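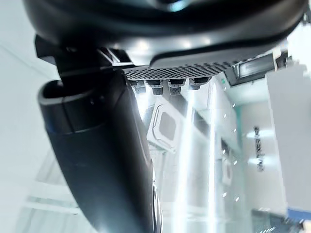 **Handout 4: Care and checks of the robot hand**
Course notes, Bình Hầu. Please bring them to every lab hour.

Last week we talked about the safety zone. Today the subject is smaller: the hand itself, and what we must look at before the first motion of the day.

### 1. Before power

- Read the last page of the hand log. If the person before you wrote "open," stop and ask Siwan Phillips.
- Look at every finger from the base to the tip. We search for cracks, loose screws and pieces of tape from old tests.
- Look into the joint. Dust likes to stay there.
- Do not bend a finger with your own hand to "feel" it. The gears don't forgive this.

### 2. After power, before work

1. Set the speed limit to 30 percent.
2. Open and close the hand one time with nothing in it.
3. Check the wrist camera view. A finger in the view is normal. A finger in a different place than yesterday is a fault, and you write it in the log.
4. Check the exposure when the wrist turns up. Ceiling lamps can make white areas in which the software finds no edges, so for the grasp exercises keep the wrist pointing to the table.

### 3. The stop rule

Any person in the room may press the stop button, also a visitor. The person who pressed does not need to defend it. After a stop, the operator and one second person look at the hand together, and only then the operator makes the reset.

### 4. What goes in the log

Name, hour, cycle count, and what you saw. Write "small scratch, finger 2, outer side" and not "finger OK I think." At Riltstead, where I worked before, one hand had a note at cycle 166 and the same note at cycle 786, and between them no one had repaired anything. Please close your notes.

**For next time:** read section 17 of the Plukby lab guide. Lộc Bùi will show how to change a fingertip. Long hair must be tied, and gloves stay in the drawer.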